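Friday, April
Posted by Orholm bench log

Arms back on the stand by 10. Left shoulder was drooping again after last week, so re-ran the zero on all joints before touching anything else. Shoulder fine now. Still don't love the noise out of the elbow, sort of a dry tick when it comes through level. Grease it or live with it, will decide when it gets worse.

Job for today was pole work with both hands. Left steadies, right takes the upright down low and holds. Grip force at 88 to start, way too much, the wrist fights the pole and the whole arm shivers. Backed it off in small steps till the shiver stopped. Didn't write down the final number, idiot. It's in the config anyway, saved as prirholm_soft.

White on white is a pain. Depth goes to mush on the shiny side of a pole when the light's right on it. Black plastic sheet in front helps the near side, does nothing for the tall upright.

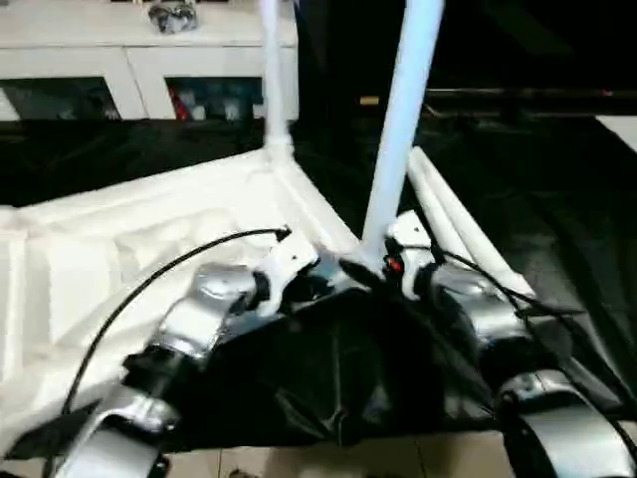 Gidey reckons the poles are the wrong thing to be tuning on in the first place, too smooth and too forgiving, and a grip that behaves on a round pole will skate straight off anything with a flat face. Wants the soft config kept seperate and not made the default until it's been tried on something moulded. Fair enough. Also wants the cable run changed, says a loop that long will snag on a wrist roll sooner or later. Have clipped the right one, left one still to do.

Restarted the controller at lunch, bus dropped out twice. 162 in the error log both times, same as the old harness used to throw. Reseated the plug at the shoulder. No more since but I wouldn't call that fixed.

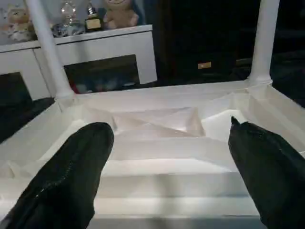
Swapped to the black fingers for the moulded test, Rukness pattern, second print. First print was too narrow at the tip and flexed sideways under load. Bolts on these want threadlocker, do it before Monday's lot not after. Wrist camera exposure needs pulling down a fair bit, the ribs inside the upturned white piece come up nearly as bright as the rim in places and the edge finder grabs whichever it likes. Legs are the easier target for it, round and plain, so try planning the approach off the leg where it meets the rim and work inward from there. Shadow side of the ribs reads OK.

Also the planner keeps treating the gap between the legs as solid. Collision box is one big lump, need to break it up into peices, rim and legs seperately. Half an hours work, keep putting it off.

To do
- left cable, clip it
- threadlocker, 2 bolts per finger
- exposure down, save as its own profile
- split the collision box
- WRITE DOWN the grip number

Ran out of afternoon. Leaving arms parked with brakes on, power off at the wall. If anyone needs the bench before I'm back, don't bump the stand, the zero's good and I'd like it to stay that way.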